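Gondstead corded phone with keypad in the handset
Reviewed by Carla Bitar
14 Jul 2019

Three stars out of five.

I bought this to replace an old Derus that started cutting out in the middle of calls. I wanted a plain corded phone for the workroom, something that doesn't need charging. It cost $60 from Moussa, shipping included. Delivery was quick and the box arrived in good shape.

Setup is plugging it in. The ringer was already on, and the manual is one folded sheet with very small print. I needed it only to set the clock.

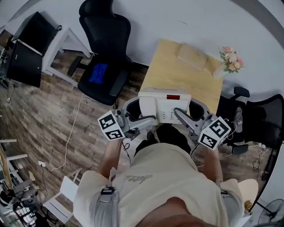

Sound is the best part. Voices are clear on both ends, and my sister said I no longer sound like I'm calling from a garage. The volume has four steps and I keep it on the second. The top one is loud enough that other people in the room can follow the call.

The keypad is in the handset, next to the earpiece slots. I thought I would like this more than I do. The buttons are pale on beige, so in the evening I have to tilt the handset toward a lamp to dial. They press easily, a little too easily. I have dialed a stray number with my cheek twice, both times while on hold with the gas company.

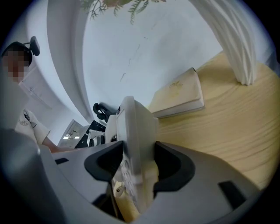
It's light, and it will slide if you walk off with the handset. We keep ours at the near side of the wooden table, and I put a square of shelf liner under it. After that it stayed put. The rubber feet on the old Derus were much better.

The cord is thin. It reaches to the chair and not much farther. Plavovo sells a longer one that is supposed to fit, but I haven't tried it. If you pace while you talk, buy a cordless.

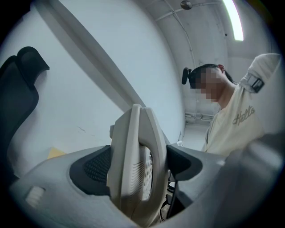

The memory holds ten numbers, and saving one takes five button presses in the right order. I have done it for two people and gave up on the rest. There is no speaker function. The listing was a little vague on that, so check if you need one.

The warranty ends in September of next year. I'd buy it again at $40. At the price I paid, I expected better feet and darker numbers on the keys.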